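How to Plan and Budget for a Small Tabletop Robot Setup

Posted 9 February 2018 by Nesrin Tuncer

Every few weeks somebody writes to ask me which arm to buy, and I always answer with the same question, so I may as well put it here and save us both a letter. What do you want it to pick up? I know that sounds like dodging! But I have watched good people spend a whole year's money on the arm and then find they have nothing left for the table it sits on, and I was one of those people once, back when we were still in the old rooms at Lolthorpe.

What follows is the way Berkay Toprak and I plan a purchase now. It suits a small group, a school workshop or a keen person with a spare room, and it assumes the robot will be handling everyday things on a table. If you are welding car doors you need somebody else's page.

Step 1. Write down the job in one plain sentence

Ours was "sort the things that end up on a shared desk." It took us most of an afternoon and a good deal of tea to get it that short. Our first try ran to a page and had the words "flexible" and "general" in it, and you can't price either of those.

Once you have the sentence, tape it up where you'll see it while you read the catalogs. Anything that doesn't serve the sentence goes on a second list called Later. Mine has had a mobile base on it for years.

Step 2. Set the total before you look at prices

Pick the full amount first, and then split it. We use simple shares, and they have held up over more than one setup:

The arm and its controller: half
Gripper and spare fingertips: a tenth
Cameras, mounts and lights: a tenth
Table, cover, screens, power and cables: a tenth
Objects to practice on: a twentieth
Held back and not spent until month four: the rest

That last line is the one everybody tries to raid. Please don't. At Lincombe we raided it for a nicer camera, and then a cable inside the wrist went and the arm sat under a sheet until May. The camera was lovely, I'll give it that.

Step 3. Measure the space, then measure it again with the chair in

Take the reach from the maker's sheet and draw it on the floor or the tabletop with string. You want the whole working area inside that circle with a hand's width to spare, and you want a place for the person to stand that is outside it. Our table is 125 cm long and 60 cm deep, and I wouldn't go any shallower. Check the door as well. We had a bench made up by a joiner in Wasen, very handsome, and it had to have its legs taken off in the corridor.

Ask about the floor too if you're upstairs. A small arm doesn't weigh much, but it throws its weight about when it stops in a hurry, and a light table will walk.

Step 4. Make the object list, and buy the objects first

I feel strongly about this one. The objects are the cheapest part of the whole budget and they decide nearly everything else, so buy them before you sign for any hardware. Spread them out on the table you mean to use, with the cover on, and work along them with a tape measure and a kitchen scale. For each thing write down the widest part, the narrowest part, the weight, and anything awkward about it.

A dull-looking mix is best. You want something flat, something round that could roll, something with a shiny surface, something in clear plastic, and something heavier than the rest. Desk things cover most of that, and then I like to add an item or two from the kitchen or bathroom cupboard, as a real shared desk always has one.

Step 5. Let the list choose the gripper

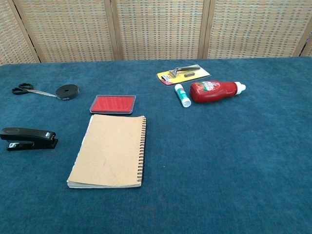
Go down your sheet and look for the two extremes. A spiral notebook lying flat is very wide and hardly rises off the cloth, so a two-finger gripper has to open wider than the cover or else get a fingertip under the edge. Scissors are flat too, and the handle loops tempt you into thinking they're easier than they are. At the other end there's the ketchup bottle, which is fat and smooth and will be a different weight when it's half used (weigh a full one, and budget for that).

Write your widest grip at the top of the page and add a little. Suppose the widest side you need to close on comes to 93 mm. A gripper that opens to exactly 93 is no use to you at all, for there has to be room to come down over the thing without knocking it. Then do the same for weight, and remember that the gripper itself counts against what the arm can lift. Sellers do tell you this, in small type.

Blister packs deserve a line of their own. A razor still on its card gives you a lump of clear plastic in the middle and thin flat board everywhere else, and cameras can have a hard time with the shine. If packaged goods are part of your sentence from Step 1, put some money toward softer lighting. If they aren't, move them to Later and be thankful.

As for the table cover, a fuzzy cloth in one strong color is kind to fingertips that come down too low, and most objects show up well against it. It does collect lint, so put a lint roller in the budget. A folding screen behind the table is worth having as well, and it costs very little next to a new camera. It keeps people walking past out of the view.

Step 6. Ask for quotes the same way every time

Send every seller the same short letter with your object list attached. We wrote to three, and the reply from Taşdemir was the only one that asked what the heaviest item was, which told me a good deal. Ask each of them for:

The price delivered, with tax
What a replacement gripper costs by itself
How long a repair takes, door to door
Whether the software has a yearly fee
Whether you can borrow one for a week and try it on your own objects

Push on the last point, politely. Carry your box of things to the showroom if they won't lend.

Step 7. Plan the first four months

Month one goes to unpacking, bolting down and safety checks, and you'll want all of it. In month two, use only your easiest objects. Bring in the rest of the list during month three. In month four, sit down with your sheet and see what has worn, what has broken and what you never used, and only then open the money you held back. Ours went on spare fingertips and a second power strip with a longer cord.

If you get stuck on the shares in Step 2, send me your sentence and your object list and I'll gladly have a look. Berkay does the wiring questions.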